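Categoría: Vida vecinal / Actas

Acta de la reunión de enero del Club de Lectura y Jardín de Flavdale

Nos juntamos a las siete y cuarto en la sala de arriba, con la estufa ya encendida y el bizcocho de naranja que trajo Siria, del que dimos cuenta antes de abrir siquiera el orden del día (así nos va con los horarios, pero qué bueno estaba). Presidió Spyros Kyriakidis, que nos dio la bienvenida a todos y muy especialmente a los tres socios nuevos, a quienes deseamos muchas tardes felices entre libros y macetas. Se leyó el acta anterior y se aprobó con una sola corrección: el rosal que se heló fue el de la entrada pequeña, y no el de la tapia.

1. Cuentas

Spyros repasó las cifras con su paciencia de siempre. Quedan en caja 3.182 euros, una vez pagados el seguro y la factura de Konico por las fotocopias del boletín. Hubo un rato de conversación sobre si el boletín podría salir en menos páginas, y varios socios recordaron con cariño los números antiguos, que se cosían a mano. Se acuerda seguir como hasta ahora y volver a hablarlo en primavera.

2. Lecturas

Terminada la novela de diciembre, que gustó mucho a unos y dejó bastante fríos a otros, se votó pasar a un libro de cuentos, más llevadero para quien anda con poco tiempo. La librería Gavalas nos guarda ejemplares hasta fin de mes con un pequeño descuento, diciendo en el mostrador que se va de parte del club.

3. Flores para la fiesta de primavera

Fue el punto más largo y también el más alegre. Siria propuso repetir los ramos de mano en lugar de los centros de mesa, que el año pasado tapaban la cara a la gente y no había manera de conversar. Se prefieren tonos suaves, amarillos, cremas, blancos y algún rosa pálido, con bastante hoja verde. Se harán hasta 58 ramos, según las sillas que nos dejen poner, y se pedirá presupuesto a dos viveros antes de decidir.
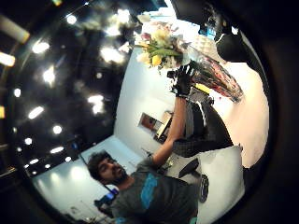 4. Riego y semilleros

La manguera del patio pierde por la junta y hay que cambiarla antes de que empiece el calor. Los semilleros de caléndula se repartirán en la próxima reunión; quien quiera llevarse más de uno, que lo apunte en la hoja de la puerta, por favor, con letra que se entienda.

5. Ruegos y preguntas

Se pidió que las llaves vuelvan siempre al cajón de la entrada. Se agradeció de corazón el préstamo de las sillas plegables, y se recordó que quedan dos paraguas y una bufanda de cuadros en el perchero desde la cena de Navidad, por si alguien los echa en falta.

Se levantó la sesión a las nueve menos diez.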